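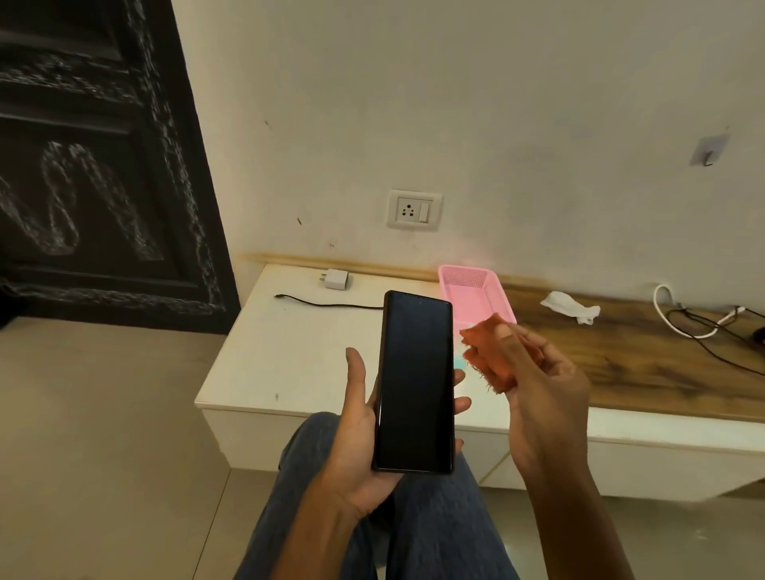 Phone in one hand, orange cloth in the other.

About Fatside

September 2024
By the Fatside shop team

Fatside is a discount household shop with two branches, one in Hesex and one in Brevach. We sell cleaning things, kitchenware, stationery, tinned and dry food, pet supplies, garden bits and whatever else we can buy well that month. Most of what we stock costs less than a sandwich.

The Hesex shop opened first, in a former carpet showroom on the corner of Lozano Street. It had one till and 800 lines, and the back third of the floor was curtained off as a stockroom. We took the curtain down after the first January and put the seasonal aisle there. Brevach followed when the lease came up on the old post office. It is the smaller of the two and has no parking of its own, but the number 19 bus stops outside.

We now carry 1591 regular lines across both shops. On top of those there is the clearance bay, which changes every week and can't be reserved. It is filled from cancelled orders, old packaging, ends of season and the occasional bankrupt wholesaler. If you see twelve shelves of the same lemon curd, that is why. Food in the bay is always within its date, and anything with a short date left has a yellow sticker on the front.

Prices are the same in both branches. We don't run a loyalty card or members' prices, and we don't do two-for-one deals on things you would only want one of. Multipacks are marked with the price per item.

There are 8 of us on the permanent staff, and we take on extra people before Christmas. Everyone works the tills, and everyone does deliveries — including the person who does the accounts. If you'd like a seasonal job, ask for a form at either shop. We start reading them as soon as the school holidays finish.

Unused goods can be returned to either branch with a receipt. Clearance items can be exchanged but not refunded, unless they're faulty.

We don't sell online. Stock lists for the Hesex shop are pinned up by the door, and Brevach will check a shelf for you over the phone if it isn't too busy.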